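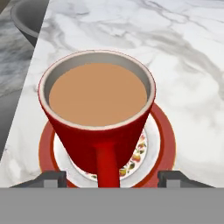

Milky tea in a red mug, with saucer, on white marble.

Interior Materials, Unit 4: Stone Indoors
Handout for session 2, January 2021
Tutor: Vitória Ramalho
Store samples: tray 2428

Last week covered slate and granite. This session is on marble and limestone, with a short part at the end on engineered stone. Bring your sample notes from session 1, as the hardness table is not repeated here.

1. What the trade calls marble

To a geologist, marble is limestone or dolomite that has been changed by heat and pressure until its grains have grown and locked together. To the stone trade it has long meant nearly any carbonate stone that takes a polish. Many stones sold as marble are limestones in the strict sense. Some green "marbles" are serpentine and behave quite differently with water, which matters when choosing an adhesive.

In coursework, give the trade name first and the rock type in brackets after it. If the supplier cannot tell you the rock type, say so. Two people lost marks in October for writing "natural stone" all the way through.

The main mineral in most marbles is calcite. It stands at 3 on the Mohs scale, softer than a steel knife blade and a good deal softer than quartz, which stands at 7. Grit walked in from outside usually has quartz in it, and a polished marble floor near an outside door will go dull along the line where people walk.

2. Stains and etches

Students mix these up every year and so do clients. They have different causes and are put right in different ways.

A stain is colour that has gone into the stone. Liquid enters through the pores and between the grains, the water leaves, and the colour stays behind. Coffee, tea, red wine, cooking oil and rust are the usual causes. The surface still feels smooth and reflects light as it did before, but the stone is darker or tinted.

An etch is damage to the surface itself. Acid reacts with the calcite and takes a little of it away. Lemon juice, vinegar, wine, fizzy drinks and many limescale removers will do this. On a polished stone the mark looks like a dull patch or ring, often paler than the stone next to it. No cleaner will take it off, as there is nothing on the surface to clean away. Light etching can be repolished by hand with a suitable powder. Deeper marks need grinding.

To tell the two apart, get your eye low and look across the surface towards a window. An etch shows as a break in the reflection. A stain does not. Red wine can leave both marks in one spot, and then the stain is treated first.

Tea is only weakly acid and is mainly a staining risk. Adding milk alters the colour of what is spilled but does not make it safe to leave. Milk brings fat and protein of its own, and these can hold dirt on a honed surface.

3. Finishes

Polished: reflective, closed surface, strongest colour. Shows etches badly.

Honed: smooth but not shiny. Hides etches better, takes in liquid faster. Pale honed stone shows finger grease.

Brushed: slight texture, made with stiff brushes. Comfortable under bare feet. Crumbs sit in the low spots.

Flamed: not suitable for marble. The method relies on quartz grains bursting at the surface and is used on granite.

4. Where to put it
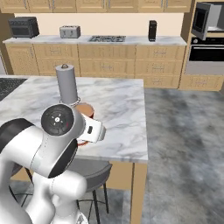

Choosing a place for marble in a house begins with what will be spilled there and how soon it will be wiped up. Bathrooms are easier than kitchens in this respect, provided the householder keeps acid cleaners away. A fireplace surround gets little wear apart from soot. Kitchens are the hard case, and within a kitchen the position counts for a lot. A white marble island worktop like this one can be reached from more than one side, so it tends to collect cups, cut fruit and bags of shopping as well as the cooking. If the client wants marble in only one part of the kitchen, a pastry shelf or a length of worktop away from the sink will age more slowly. If they want it on the island, talk to them about finish before colour.

Moataz Shehata, who fitted the stone in the Belkadi house we visited, asks clients to keep an offcut by the kettle for a month before they order. They are told to treat it as they would treat the worktop. Some then choose another stone. Those who go ahead rarely ring him about marks afterwards.

5. Sealing

Most sealers used on marble indoors are of the penetrating kind. They go into the pores and slow down the entry of liquid, which gives more time to wipe up. They do not stop etching, as the acid meets the calcite at the surface where there is nothing in its way. Leaflets are often vague on this point. Mounir Ragab went through the Tolleo data sheet with last year's group and could not find the word "acid" in it.

Water test: put a spoonful of clean water on a dry part of the stone and leave it for 30 minutes. Wipe it off. If the stone has gone darker underneath, it is taking in water and the sealer is worn or missing. Let it dry fully before doing anything else.

Sealing too often leaves a sticky film. Test first, then decide.

6. Removing a stain: the poultice

A poultice is an absorbent powder mixed with a cleaning liquid to a thick paste. It is spread over the stain, covered with plastic film with a few holes in it, and left for a day or so. As the paste dries it draws the stain up into itself.

For tea and coffee the liquid is usually hydrogen peroxide. For oil it is a solvent. Rust needs a special product, and some of these are acid, so read the label. Never use peroxide on dark marble, which it can lighten. Two or three rounds may be needed, and a deep stain may only fade.

Try the method on a hidden part first. Wear gloves and open a window.

7. Engineered stone

Mostly crushed quartz bound with resin. It does not etch in the way marble does, but the resin can scorch under a hot pan. Cutting it dry gives off very fine silica dust, a serious danger to the lungs, and no one on this course is to cut or sand it in the workshop.

Work for next week

Write up one stone from tray 2428 in 500 words. The two Skurnberg pieces have the same trade name and different finishes, so they count as one stone. Do the water test on both and record the result.

Read chapter 3 of the Urkar reader. Its prices date from 2000 and should be ignored.

Amr Younis has the key to the sample store. Return pieces dry.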